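5.3 Rod slips or drops out of the grip

Applies to the Nodeo hand-held gripper, pad kit 2. Added in February after the dropped rod at Bolelis. Read before you reuse the old pads.

CAUTION: Fingers out from between the pads and links before you test. Pinch points on both arms.

1. Stop recording. Put the tool down, pads open.
2. Check the gray lining on both pads. Peeling in the middle = replace. Frayed borders only, keep going but log it.
3. Check the pad screws. Snug, not cranked. Stripped ones go in the bin, dont put them back in the tray.
4. Work each arm by hand. Should move the same left and right. If one side drags, see 5.4.
5. Close on the test rod, thick part, one pad each side. Hold it upright and look for lean. 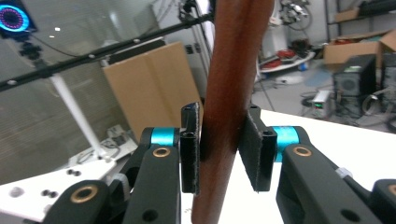
Fig. 11. Test rod between the pads. Slight lean to the right at the top.

6. Small lean is OK. If the rod turns or creeps, loosen the pad screws, reseat, repeat step 5.
7. Still slipping after 2 tries: tag the tool, take it out of service, tell Jarosław Stępień.

Note: linings get changed at 2,000 closes regardles of how they look. Almost all the slips we logged were past that.

Related
5.4 One arm drags
5.6 Changing pad linings
Purkano counter reset
Drop report, Górecki bench

3 comments · 2 shares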